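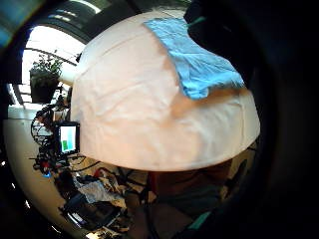
Home | Books | Parish Supplies | Candles | Basket (0)

The Pocket Guide to Church Councils, 5th edition
Evaristo Montes, with maps by Guadalupe Alvarado
Paperback, 200 pages. Zetitz Press.

Most parishioners can name two councils of the Church, and one of those is usually the parish council. Evaristo Montes wrote this guide for them. It takes the great gatherings in order, from Nicaea to the Second Vatican Council, and says in everyday words who came, what they quarrelled over and who went home early in a temper.

Montes is fair to the losing side, which in church history is a crowded place. He is less patient with the Council of Basel, and his chapter on it has the tone of a man who has sat through long meetings himself. The creeds are printed in full, with notes on the words that caused the trouble.

New in this edition: a longer chapter on Chalcedon, a proper index (the old one went straight from Ephesus to Lateran — our apologies to Florence) and a reading plan for study groups who meet fortnightly and do the reading weekly, or say they do.

The type is large enough for evening use. The cover wipes clean, as the group at Limden asked for after November.

In stock: more than 1,238 copies. We were optimistic.
Orders of five or more go post free. Returns accepted if the spine is unbroken. Pencil in the margins counts as reading it.

A leader's booklet by Getsemaní Carrillo is sold separately.

You may also like
Fasting for the Easily Distracted — Heriberto Gallegos
The Nava Psalter, pew edition
Why Is Easter So Late? — Ezequiel Figueroa
Flolldale Parish Diary, week to view

Contact us | Delivery | © Zetitz Press | Back to top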